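Open Day Safety Walk — Demo Area, Checklist and Comments
Site: Holtonberg training hall, tiled wing
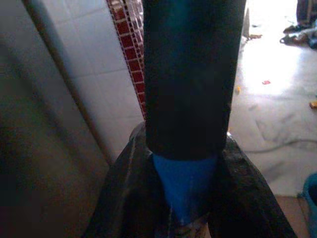 Demo run, gripper holding the dark cylinder. Scraps and cable on floor at right, see items 4 and 5.

Date: 23 June 2022
Checked by: Fadime Tuncer
Demo operator: Mebrat Abera
Visitors expected: 200, groups of 30 max

Marks: OK / FIX (before doors) / NOTE

1. Emergency stop, main — OK
Pressed twice, arm stopped both times. Button is on the operator side only. Fine for today.

2. Emergency stop, handheld — FIX
Battery low. Mebrat has a spare in the Wirka case. Swap and retest.

3. Barrier line, 2 m from arm base — NOTE
Tape down on three sides. Fourth side is wall. Small kids will go under the rope, so one person stands at the corner the whole time. Not the operator.

4. Floor, clear and swept — FIX
Small scraps on the pale floor, a red bit and some yellowish ones. Marks and streaks too, those can stay. Sweep again between groups, not just at lunch.

5. Cables — FIX
Thin gray cable lying across the floor to the right of the gripper. Needs a cover or reroute along the wall. Same remark as March!! Verbruggen left us two lengths of cover, in the store room, bottom shelf.

6. Gripper, condition — OK
Scuffs and smudges on the jaws, only cosmetic. Wipe down. Checked both jaws by hand with power off, no play.

7. Object held securely — OK with comment
Cylinder stays upright in the jaws, blue piece between them. Ran the lift 30 times, no drops. If the blue piece shifts, stop and reseat it, dont nudge it with the arm live.

8. Personal items out of the area — FIX
What looks like shoes and clothes at the far end of the floor. Move to the coat racks.

9. Containers, buckets — NOTE
Blue one on the floor by the brown tiles. Ask whose it is, shift it behind the barrier.

10. Lighting — NOTE
Very bright on one side, dark on the other. Glare off the floor makes item 5 hard to see. Pull the blind half way.

11. Speed limit set for public demo — OK
Set to the slow profile, locked with code. Padum talk at 2000 uses the same profile, no changes in the evening pls.

12. Exits and first aid — OK
Both doors open freely. Kit is full, sign had fallen down, put back up.

13. Briefing for helpers — FIX
Two of four have had it. Others get it at the door, Mebrat to do, five minutes. Must inculde where the stop button is.

Result: open after 2, 4, 5, 8 and 13 are signed off.
Re-check by: F. Tuncer, before first group
Signed — F.T. / M.A.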